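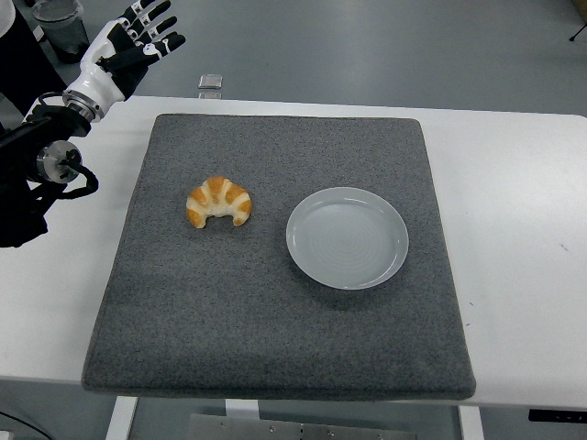 Felt mat on the white table, with croissant and empty plate.

Brollora bake table – minutes, September 13, 2019
Chair: Callum Lightfoot. Start 16 min late, room double booked.

1. Last minutes – ok, no changes.

2. Table setup. Gray mat stays for now. Callum likes the color, says crumbs will get into felt. Palumbo quoted 113 for a wipeable one – too much? Left open till we see a sample.

3. Plates. Round white ones fine. Agreed pastry goes on the plate, not straight on the mat, once we're open to public. Sign to say so.

4. Croissants. Small size preferred. Trovero can do 30 per tray, want order by Wednesday noon. Callum to call them. Almond ones – no decison.

5. Money. 1218 left in the April pot. Ploltent invoice still not in, Callum chasing agian.

AOB: key to the side door missing. Check coat pockets pls.

Next meeting same room, if free.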